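Budgeting for laundry-handling kit - quick tips before you spend

Start with the job, then the machine. Write down what you want picked up, folded or moved. Shirts and towels are not the same job at all. Ours was both, on a bed, and the first quote we got (Julero) only covered flat towels. Read the small print.

Hand-held grippers first, arm later. Best money we spent. You work the jaws yourself, find out what the cloth does, and haven't paid for an arm yet. Try a bunched-up shirt on a plain sheet before anything clever. If you can't get hold of it by hand you won't like what a machine does with it.
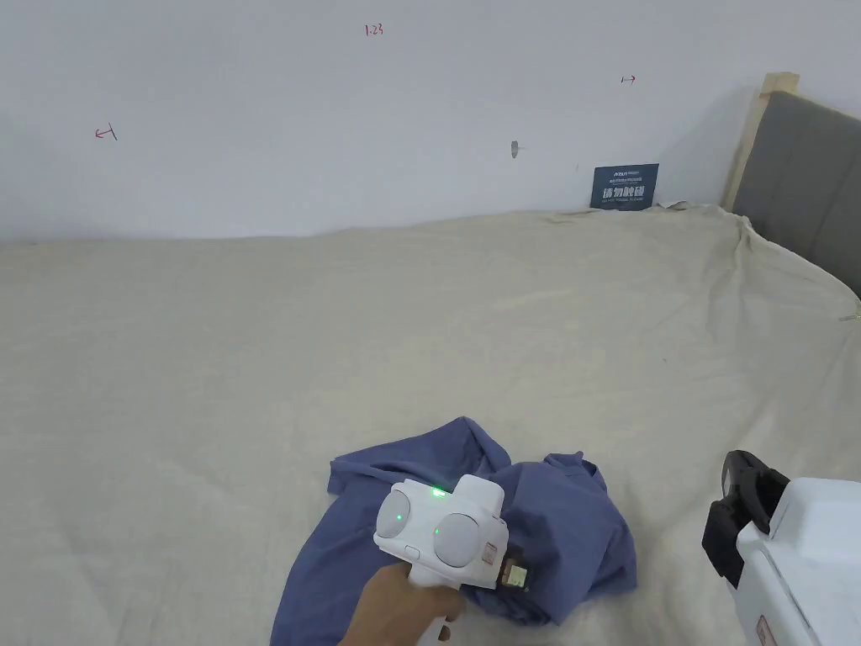
Finger pads. Put them in the budget as a running cost, same as hoover bags. Ask the price of a spare set before you ask the price of the gripper. Callico wanted 30 pounds a pair, Bukosmont a bit less but a long wait. Order 2 sets with the first delivery and save on postage.

Prices, so you have somthing to go on. Our first hand-held plus mount and leads came to 784. Second quote, with an arm and a stand, 2,114 before delivery. We said no until March, glad we did.

Measure the room. Bed pushed to the wall? Then you lose a whole side for reaching. Leave space for the stand, the boxes it all came in (keep them, returns are a pain) and someone to walk round. Tape the footprint out on the floor and live with it a few days.

Cables - always longer than you think. Buy the long one. Clips cost pennies, get a bag.

Cloth to practise on. Old towels, old shirts, different thicknesses. Don't buy new ones for it. A thick towel bunches up big and wants jaws that open wide, so check the opening size on the spec sheet, its usually hidden near the bottom.

Pinch from the middle of a heap as well as the corner when you do a demo. Salesmen love a corner. Ask for the middle, ask for it five times runing. 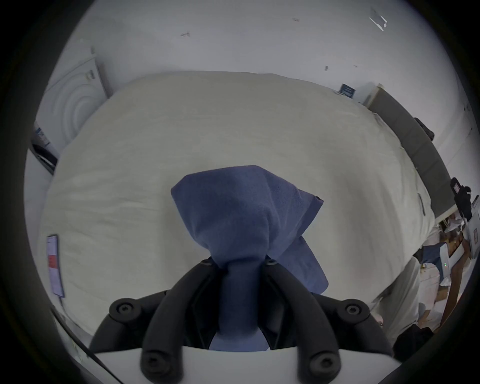

Amedeo Piras wrote in to say he'd put servicing above all of this. His gripper from Guerra was cheap enough but going back for a new joint meant three weeks without it, and he had to pay carriage both ways. He'd now pay more for one he can take apart at the kitchen table with a normal screwdriver.

Fair point, adding it. Ask who does repairs, where, and who pays the post. Get it in an email.

Last bit - keep a little back for the stuff you forgot. Extension lead, in our case. And a second charger.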